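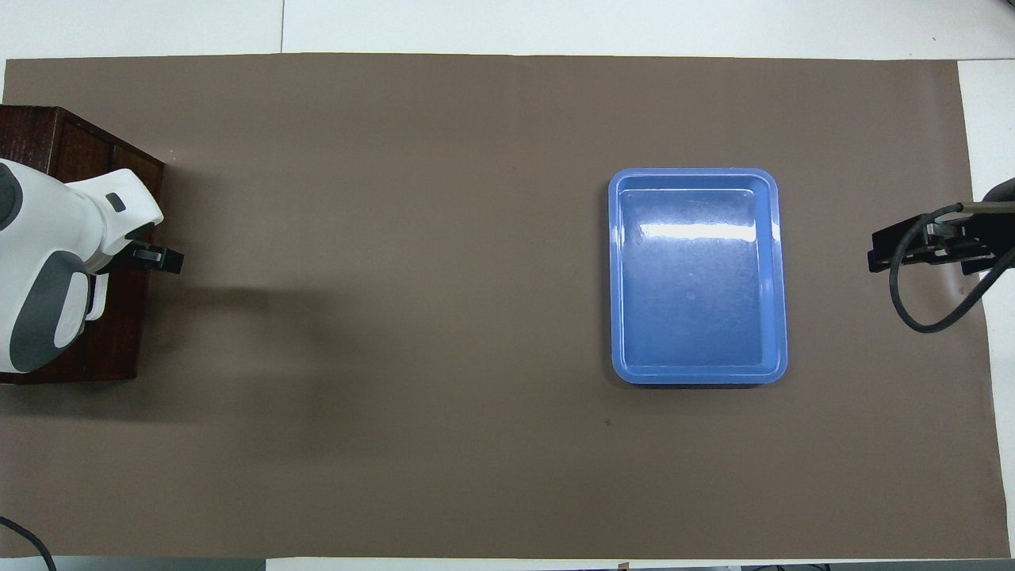
The tray bench at Zou, with the two arms either side of the blue tray.

Can a machine clear up after people yet? A small workshop called Zou has been trying to find out since March, using two robot arms on a table and the sort of job most of us do without thinking. The answer so far is that it can do some of it, slowly, if everything is set out in a helpful way.

The job is tray work. Parts or kitchen items are put down on the table, and the arms have to pick them up and place them in a plastic tray. Later the same arms have to empty the tray again. It is close to what people do on a packing bench, and it is also close to putting away the cutlery.

Nadja Schnyder runs the trials. She chose trays after visiting Jonham, a firm that packs door fittings and still does all of it by hand. "They asked me if a robot could fill a tray of hinges," she said. "I said I would have to go away and check."

Her team ran 104 attempts at the first task, which was to put 4 wooden pegs in the tray and leave them lying flat. The arms finished 71 of them without help. Most of the failures came at the picking stage. A peg would roll when the fingers closed on one end of it, and the arm would carry on to the tray with nothing in its grip.

The brown paper has helped. On a bare white table the pegs slid more, and the software had more trouble finding pale items. Michalis Sfakianakis, who looks after the bench, changes the sheet when it gets too creased, as a fold can be enough to tip a small part over. The tray itself has been harder to deal with. Its floor is shiny and catches the ceiling lights, and a bright streak across the plastic can be taken for an object. He has asked for different lamps.

Speed is the other problem. A person can fill the tray with pegs in a few seconds. The arms need over 2 minutes, and much of that time goes on lining up. Schnyder says they could move faster but the error rate climbs when they do, and she would like the numbers to be steady first.

Household items have gone less well. Spoons were passable when they were laid out singly and poor when they were in a heap. Folded cloths could be lifted, though they seldom arrived folded. A soft sponge was the easiest thing anyone tried. Cups were left out after the first afternoon and will come back when there are plastic ones to use.

The two arms can work together, one on each side, but for most of the trials they took turns. Getting them to hand a part from one gripper to the other is planned as the next stage. The control software for this is being written by Antigoni Kokkinos, who worked on a similar handover at Urnix. She expects it to take until the summer and would not be drawn on how well it will work.

Apostolos Vlachopoulos, a shift manager at Jonham, came to watch a session and took notes. He was not ready to order anything. On his floor the trays arrive at odd angles, the parts are oily and the light changes through the day. He did think there was a case for using arms on the early shift, which starts at 5 am and is hard to staff, provided a person was there to put things right.

For the home, the wait looks longer. A kitchen drawer is a good deal less tidy than a test bench, and few households would give up half a table to a pair of arms.

Zou will repeat the peg task with the new lamps in place and will publish both sets of results together. Readers who have small parts to lend for the trials, up to 100 of a kind, can leave them at the workshop desk marked for Michalis.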